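## 3. Setting Up Your Sorting Station

Welcome to the fun part! By now you've unpacked the Isunora home laundry kit and read the care chart, so let's give all those clean clothes a proper place to land. A good station makes folding go so much faster, and you only have to set it up once.

**Pick your surface**

1. Choose a table that comes up to your hip or a bit higher. If you find yourself leaning over, go taller (your back will thank you!).
2. Wipe the top with a damp cloth and let it dry all the way.
3. Run your palm over the edges. Any rough spot that catches your skin will catch a sweater too, so sand it down or cover it.

> **Note:** Does your table have a hole for cables? Keep thin straps and drawstrings away from it.

**Lay out the work area**

4. Set an open tray on the side of your weaker hand. This is for singles: socks and gloves still waiting for their partners.
5. Leave the middle clear enough for a bath towel folded in half.
6. Keep finished stacks off the table, on a shelf or a chair close by.

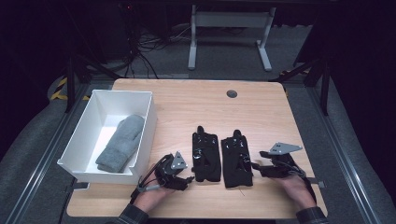 *Fig. 3: A gray sock in a white open-top tray, on a light wooden tabletop.*

Try a small load first, and don't worry about speed. Itzel Zavala, who wrote the folding patterns in Section 4, likes to begin with the towels, and I'm a total convert – big flat pieces go quickly and the pile shrinks right away!

**Fold your first load**

7. Shake each piece out once, holding it by the shoulders or the waistband.
8. Smooth it flat from the center outward.
9. Fold in the sides, then bring the bottom up to the top.
10. Match your socks last, and check the tray before you start a new pair.

> **Caution:** Never fold clothes that still feel damp at the seams. Hang them up again and come back later, or the whole stack can turn musty.

> **Caution:** Keep hot irons off the plastic trays. They soften quickly.

If a single has been through 3 loads without a match, move it to the rag bag. Wool ones make wonderful dusters, and the patterns for those are in Section 6.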